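Furnierte Tischplatten: Pflege und Nachbehandlung an den Standorten Enholm und Fukness
Rundschreiben der Gebäudetechnik, 30. August 2019
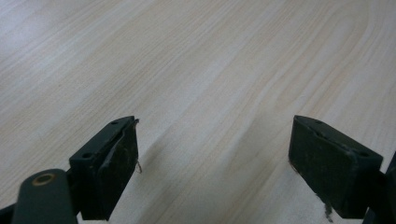 Bei der Sommerinventur wurden an beiden Standorten 2.904 furnierte Arbeitsflächen erfasst. Der überwiegende Teil trägt ein helles Messerfurnier auf Spanplatte mit wasserbasiertem Mattlack. Die Lackschicht ist dünn. Durchgeschliffene Stellen lassen sich vor Ort nicht ausbessern, die Platte muss dann in die Werkstatt.

Zur Unterhaltsreinigung ist ab sofort nur noch der pH-neutrale Reiniger von Okafor freigegeben, Dosierung 15 ml auf fünf Liter Wasser. Das Tuch wird nebelfeucht geführt, immer in Faserrichtung, und die Fläche anschließend trocken nachgewischt. Alkoholhaltige Mittel und Melaminschwämme sind auf Furnier nicht zulässig. Restbestände des bisherigen Sprühreinigers bitte an das Lager zurückgeben -- auch angebrochene Flaschen.

Weiße Ringe von heißen Gefäßen sind in der Regel Feuchtigkeit unter dem Lack. Solche Flächen zunächst rund 90 Minuten bei normaler Raumtemperatur offen stehen lassen und danach erneut beurteilen. Bleibt der Ring sichtbar, wird die Platte über das Formular »Oberfläche« gemeldet. Heißluftgeräte werden nicht eingesetzt; in Fukness haben sich dadurch im letzten Winter an mehreren Tischen die Kantenumleimer gelöst.

Zur relativen Luftfeuchte: Der Zielbereich liegt bei 45 bis 55 Prozent. In den Räumen auf der Südseite in Enholm wurde er während der Heizperiode wiederholt unterschritten. Die Folge sind feine Risse längs der Faser, vor allem an den Furnierfugen. Brodie Sheehan hat dort neue Fühler von Elteck gesetzt, die Werte laufen in die Gebäudeleittechnik ein. Eine Auswertung folgt im Dezember.

Farbunterschiede zwischen alten und neuen Platten sind kein Reklamationsgrund. Helle Furniere dunkeln unter Tageslicht nach, Ahorn meist ins Gelbliche, Esche etwas weniger stark. Schreibunterlagen und Monitorfüße deshalb in den ersten Monaten gelegentlich versetzen. Bei Nachbestellungen ist die Furnierpartie anzugeben. Sie steht auf dem Etikett an der Plattenunterseite, bei älteren Tischen teilweise nur als Stempel.

Anträge auf Neulackierung nimmt Digby Tomoana entgegen. Die Werkstatt bearbeitet 2 Platten pro Tag, Ersatztische sind in begrenzter Zahl vorhanden und müssen mit dem Antrag reserviert werden.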